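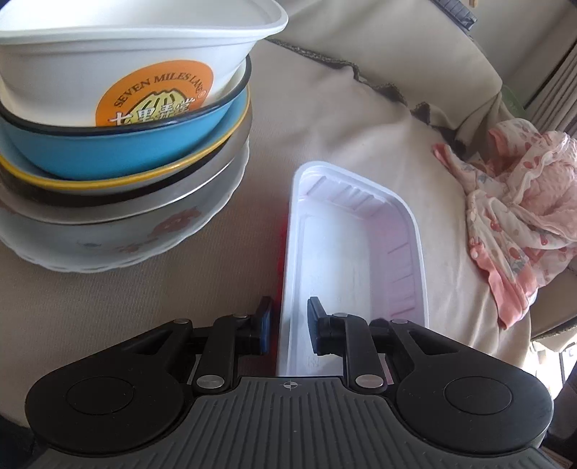
Nested stack of five containers beside a white plastic tray

Nesting is the practice of storing hollow objects of similar shape one inside another. It differs from stacking, in which each object rests on the rim or lid of the one beneath it and takes up its full height. A nested set adds only a small amount of height with each piece.

Most nesting containers have walls that narrow toward the base. The angle of the wall, known as the draft, also helps a molded piece release from its mold. If the draft is too slight, the pieces can wedge together and become hard to separate. Many designs include a step or rib that limits how far one container drops into the next.

Baskets, bowls and buckets were nested for transport long before plastics came into use. Nesting remains common in shipping, food service and household storage.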